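Sultemetti Two-Hand Kit: Set-Up Guide
Section 4. Plates and Dishes

Read Section 3 (Cups) first. If cups went badly, plates will not cheer you up.

Machines have been promising to clear the table for a long time. The Sultemetti planner can now learn a fair part of that chore, provided you show it how, slowly, and own more plates than you need. Settings in this section assume planner and grippers are both charged to at least 85 percent.

4.1 Laying out the work

1. Spread a cloth over the table. A patterned one is fine. The planner copes with stripes better than it copes with glare.
2. Put out two or three dishes of different shapes. Stack at least two. Single plates on a bare table are how demonstrations are done, and kitchens are not like that.
3. Leave the rest of the room alone. Moving the rice cooker out of sight teaches the planner that homes have no rice cookers.

Caution: Do not use heirlooms. Nzioka support can replace a finger pad. It cannot replace your grandmother's platter, and has been asked.

4.2 Two-sided grip

4. Bring the first gripper to the rim with one finger behind the plate and the padded finger over the inner surface.
5. Bring the second gripper in from the side, so that the rim passes between its fingers as well.
6. Close both to grip force 60. At 50 a glazed plate can slide.

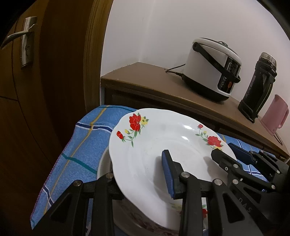
Figure 4-1. Both grippers at the rim of a scalloped plate, second dish underneath.

7. Lift straight up to the height set in Section 2, hold, and lower. Resist the urge to be elegant. The planner will copy the flourish and leave out the plate.

Note: Shiny glaze may be logged as "liquid" (code 400). Clear the code and carry on.

4.3 Separating a stack

8. Choose a side where the lower dish sticks out past the upper one. Line up the open fingers there, with the upper rim in the gap. 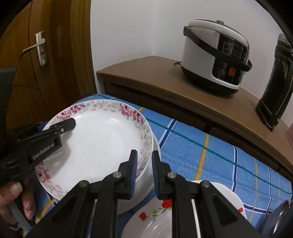

9. Close on the upper rim only. If both dishes rise together, lower them, open the fingers and begin again at step 8.
10. Repeat with the stack turned a little each time. This is dull, and the Hesside trainer add-on does not make it less so.

4.4 What to expect

After training, the Ultari arm may take one plate off a stack and put it down where you asked. It will be slower than you and much slower than a hungry teenager. Scraping, rinsing and deciding whose turn it is are not supported in this release.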